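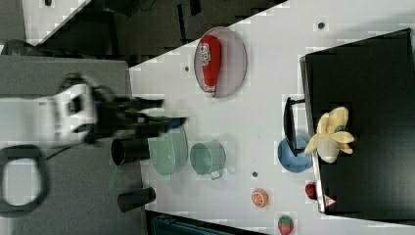 Kaja Ots wrote to ask why there is an ad before every video if the video is free. Making a video costs money, and so does running the computers that send it to your screen. When you don't pay, someone else does. Most of the time it is an advertiser.

Say a company called Gostero wants more people to know its name. It pays a video site, Shawky, to show its ad. The price is often set for every thousand times the ad is shown. One showing is called an impression.
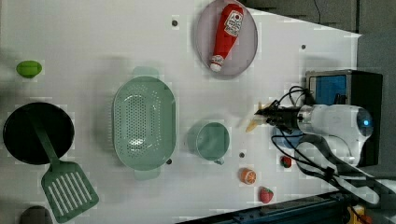

A ketchup bottle on a plate.

If the price is $5 for a thousand impressions, and the ad is shown 4,000 times, Gostero pays $20. The site keeps part of the money. The person who made the video may get a share.

Who picks the ad?

Usually a computer does. While the page loads, several advertisers can bid for the empty spot, and the computer runs a very quick auction. The highest bid often wins – but the computer may also check whether the ad fits the page. A cooking video might get an ad for food. 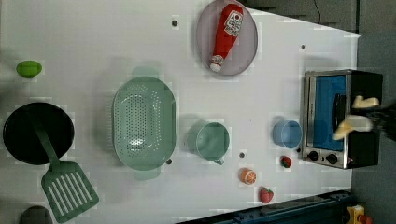
Ketchup, a plate and a frying pan.

Sites can also use what you watched or searched for before. Many places have laws that limit this for children.
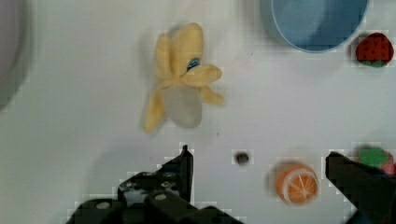 My sister and I play the same game and she gets different ads, one reader told us in June. The game may know that the two players like different things, or different advertisers may have won the auction that time.

Look for the word "Ad" or "Sponsored" in a corner of the screen. It means someone paid for that spot.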